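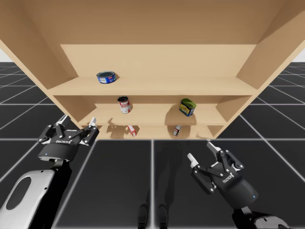
Keeping Mice Out of the Kitchen

7 Dec 2022

Every fall I get the same email from at least one reader, and it goes something like "I found droppings behind the flour, what do I do??" So I'm finally putting everything I know in one place. I've lived in an old farmhouse outside Kelby for 19 years, with a hayfield on two sides, and I have had house mice, deer mice, and one very confused vole that came in under the back door and sat on the bath mat.

First, figure out who you've got. House mice are grayish brown all over, more or less, with a tail that's close to bald. Deer mice are the pretty ones, with big dark eyes, a white belly and white feet, and a tail that's dark on top and pale underneath. It matters because deer mice can carry hantavirus, so if you're in the country, please don't go at the droppings with a broom or a vacuum. Open the windows and leave the room for half an hour. Then put on rubber gloves, spray everything with disinfectant or a bleach mix (one part bleach to nine parts water, made fresh), let it sit five minutes, and wipe it up with paper towels. Bag the towels, tie the bag, out to the trash. Wash your gloves before you take them off, and your hands after.

Now go find the holes. A mouse can get through a gap the width of a pencil. I didn't believe it until I watched one do it next to my stove pipe! Do this at night with the lights off and a flashlight. Lie on the floor (I know) and look under the sink where the pipes come through, behind the stove, behind the dishwasher, and in the back corners of the bottom cabinets. Greasy dark smudges along a baseboard mean somebody's been using that route for a while.

Small holes get stuffed tight with steel wool and then caulked over. I used to skip the caulk and they just pulled the wool out. Near the sink use copper mesh, which won't rust. I buy the Metton kind that comes on a roll and cuts with old scissors. Bigger holes want hardware cloth or sheet metal screwed down. Expanding foam by itself is a snack.

Check the door sweeps too. If you can see daylight under the door, that's a front entrance as far as a mouse is concerned.

Then there's the food. Cans are fine, mice can't do a thing with a can, though I do wipe mine down if there's been a visitor on the shelf. Cardboard and plastic bags are no protection at all. Flour, rice, oats, pasta, nuts, chocolate chips and cake mix all go into glass jars or metal tins with tight lids at my house. Don't forget the birdseed and the dog food! My friend Mavis Kowalczyk went 2 winters hunting for what her mice were living on and it was a sack of sunflower seed in the broom closet. 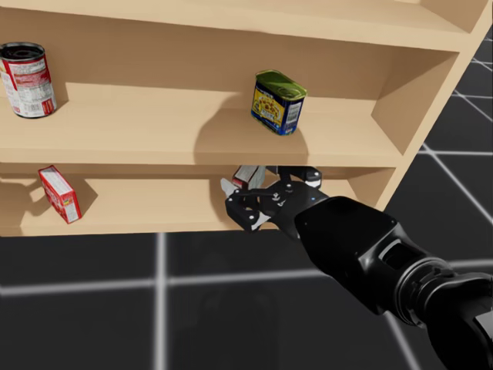

Canned goods can stay out on a shelf.

Pull everything off the shelves once a season and wipe them with warm soapy water, right into the corners. Mice leave scent trails and the next one will follow along. I do mine in September, before the nights turn cold and they start looking for somewhere to move into.

For traps, I still like the plain wooden snap kind. Put them against the wall with the bait end touching it, since mice run along edges. A tiny dab of peanut butter, pea size at most, or they'll lick it off and leave. In nesting season a bit of cotton string tied on works even better than food. I set 8 the first night, all at once, and I usually need fewer after that. Keep them well away from kids and pets. I won't use glue boards, and I gave up poison the year we had barn owls, who eat whatever the mice have eaten.

Peppermint oil makes the pantry smell nice. That's all I'll say for it.

Mei Crenshaw wrote to ask if a cat would do the job. Mine brings them in alive and lets go of them under the fridge, so it depends on the cat.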